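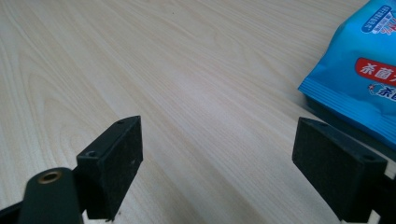 Gripper compare, pre-run safety check — Astcombe bench
Date: 2019-12-23
Unit: Gollura hand-held, black pads. Compared with: Pai two-finger (own sheet)

1. Pads seated, both sides — OK
Faces a bit dusty, wiped after the check. Don't use solvent, last set went tacky in July.

2. Pad screws — OK
Checked by hand. No thread lock yet, recheck after 200 cycles.

3. Threaded insert in mounting arm — OK, watch
Brass one. Turned a hair when I put the driver on it. If it spins again swap the arm, don't glue.

4. White brackets, cracks or stress marks — OK
None found. Pai had one cracked at 37 cycles so look properly.

5. Gap clear before power on — OK
Nothing between pads.

6. Pinch guard / finger clearance — FAIL
Guard not fitted. Was off for the camera swap and never went back on. Fit before anyone else runs this.

7. Camera mount tight, cable strain relief — OK
Cable tie is temporary. Needs a proper clip.

8. Controller e-stop (Cudent box) — OK
Pressed 4 times, released every time. Label is peeling.

9. Grip force limit set — OK
15 N for soft packs. Do NOT copy the Pai setting over, diffrent scale.

10. Work surface clear — OK w/ comment
Blue crinkly pack is the first soft item, keep it back from the pads untill the run starts. Sealed edge is the hard part to grip, try that last.

11. Glare on table — comment only
Bright patch on the wood in the middle. Tilt the lamp or the camera washes out. Same lamp position for both grippers or the compare is no good.

Result: HOLD on item 6. Rest good to go.
Recheck: guard, insert, lamp. Pai sheet still missing items 7 and 8.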